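Capítulo 4
Cuando cambia el puesto y no cambia el horario

Voy a empezar por una pelea de cocina, porque en esta materia casi todo acaba en la cocina de la empresa. Era un martes de agosto, yo llevaba dos semanas de visita en Foltero (una firma mediana que prepara pedidos para farmacias, ya la conocéis del capítulo 2) y alguien había escrito en la pizarra, encima del menú: «¿Quién cierra los frascos ahora?». Debajo había cinco respuestas, todas distintas y una de ellas bastante grosera.

La pregunta era buenísima. Hasta entonces cerrar frascos no era el trabajo de nadie en particular, era lo que hacías mientras charlabas, mientras esperabas una etiqueta, mientras pensabas en otra cosa. No figuraba en ninguna descripción de puesto. Y cuando la empresa montó la mesa de pruebas con los brazos, esa tarea invisible pasó de golpe a tener nombre, código en Listside (el programa donde apuntan los turnos) y reunión semanal.

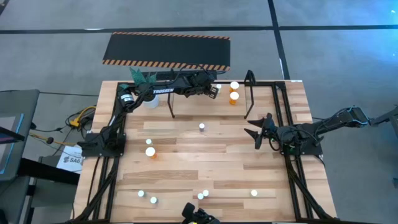

Figura 4.1. Mesa de pruebas con dos brazos, frascos naranjas y pequeños objetos blancos sobre el tablero.

Kwabena Odoi llevaba once años en preparación cuando le ofrecieron pasarse a la mesa. Me lo contó con mucha gracia: él creía que iba a «mirar cómo trabajaba la máquina», y la primera semana volvió a casa más cansado que nunca. Colocar los frascos, repetir, anotar el fallo, decidir si aquello era un fallo (¡esto da para discusiones larguísimas!), volver a colocar. El manual que les pasaron hablaba de hasta 400 repeticiones por turno. Del cuello y de la vista del que está al lado no decía ni una palabra.

Quedaos con esa idea, que la usaremos en todo el capítulo: automatizar una tarea reparte de otra manera el esfuerzo, y conviene preguntar adónde ha ido a parar. En Foltero una parte se fue a la atención. Otra parte se fue al papeleo, y os aseguro que 3.155 registros revisados a mano son muchos registros.

También cambió quién sabe qué. Antes, si un tapón de seguridad se resistía, preguntabas a la compañera más veterana y ella te enseñaba el gesto, empujar y girar con la palma, sin explicarlo mucho. Ahora había que ponerlo en palabras para los ingenieros. A Kwabena eso le gustó. A su compañera de banco, en cambio, le pareció que le estaban pidiendo que regalara el oficio, y pidió el traslado a recepción de mercancías. Los dos tenían sus razones, y yo no os voy a decir cuál me convence más hasta el apartado 4.5.
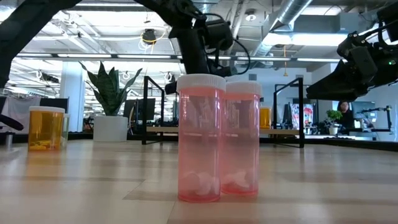 Figura 4.2. Frascos rosados con pastillas blancas en el fondo y, detrás, la zona de oficina.

Fijaos en los escritorios del fondo. La distancia importa más de lo que parece en los organigramas: en Paquette, que veremos en el caso 4.B, pusieron la mesa en otra planta y los operarios tardaban días en enterarse de cualquier cambio. En Foltero bastaba con levantar la voz, cosa que se hacía bastante.

Antes de seguir con la teoría, haced una lista de las tareas de vuestro trabajo (o de uno que conozcáis bien) que nadie ha escrito nunca en ninguna parte. Guardadla. En el apartado siguiente la compararemos con el inventario de tareas que hizo Plotgate, y ahí empezaremos a hablar de salarios.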